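# About Lilier

Lilier is a small language school for adults. We teach Italian, Turkish and Korean to people who work during the day and want to learn in the evening, in groups small enough that everyone gets to speak. The school takes up the second floor of a former dry goods store, above a shoe repair shop.

We run three terms a year. Last year 117 students finished at least one course with us.
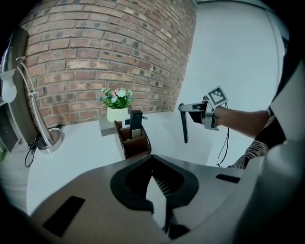
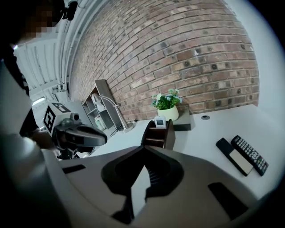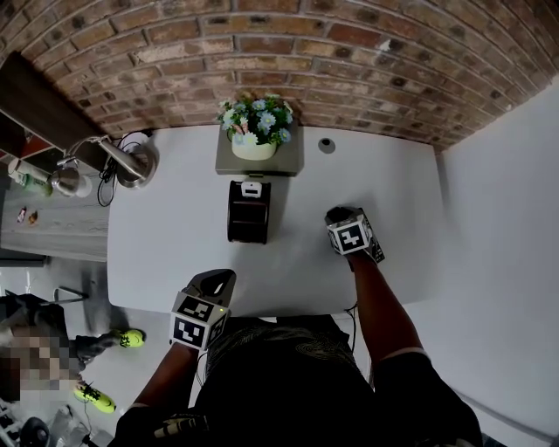
## How the school started

Annunziata Marras began teaching Italian at her kitchen table after she left her job at a travel agency. Her first students were a couple planning to visit relatives in Sardinia and a retired mail carrier who wanted to read opera librettos. When the kitchen got too small, she rented one room on the second floor and bought a used whiteboard.

Corrado Vitale joined the next winter and took over the beginner classes. Turkish was added after Perihan Taşdemir came in to ask if she could put up a flyer for private lessons. Annunziata offered her a class instead. Korean followed two years later with Eun-ji Hong, who had been teaching high school students and wanted to work with adults.

The name comes from the street where Annunziata's grandmother lived. People pronounce it several ways and we answer to all of them.

## What we teach

Each language has four levels. A course runs for eleven weeks, with two evening classes a week. Classes start at 6:15 p.m. and end at 7:45 p.m. There is a short break in the middle, and the kettle is in the hallway.

Beginner courses are mostly speaking and listening. Reading comes in early for Italian. In Korean, the first two weeks are spent on the alphabet, and students who already know it can start in week three at a lower fee. Turkish beginners get a lot of work on word endings, which Perihan teaches with her own set of cards. She has sold copies to students who asked – please don't ask her for a free one.

From level three on, part of each class is spent on something the group picks together. Past groups have chosen short stories, cooking shows, apartment leases and a radio drama that went on much longer than planned.

We do not prepare students for official exams. If you need a certificate for a visa or a job, we can tell you what the exam covers and which of our levels comes closest, but you should plan to take a separate prep course.

## The lending library

Our library has 756 books, plus a shelf of magazines. It includes grammars, dictionaries, children's books, crime novels and a good number of cookbooks. Students may borrow three items at a time for a month. Former students can keep borrowing for a small yearly fee.

Mitali Karunaratne looks after the library and the front office. She is also the person who answers the phone, makes the schedule and knows whether a class still has room. She is learning Turkish herself and is now at level two.

We are glad to take donated books in our three languages if they are in readable shape. We can't take encyclopedias or textbooks with the answers filled in.

## Fees and placement

Fees are set by the term and are the same for all three languages. You can pay at once or in three parts. If you miss a class, you may sit in on another group at the same level if one is running. We don't refund single classes, but if you have to stop before the third week we will return the rest of your fee.

New students who already know some of the language meet with a teacher for twenty minutes before signing up. It is a conversation, and there is nothing to prepare. Complete beginners can sign up directly.

## Finding us

The entrance is the green door to the left of the shoe repair shop. The stairs are steep and there is no elevator. For students who can't use the stairs, we hold one beginner class per term in the meeting room of the Godinho Building across the street – tell Mitali when you sign up and she will let you know which language is there that term.

The office is open from 3 p.m. to 8 p.m. on teaching days. We close for the second half of December and reopen when the winter term begins.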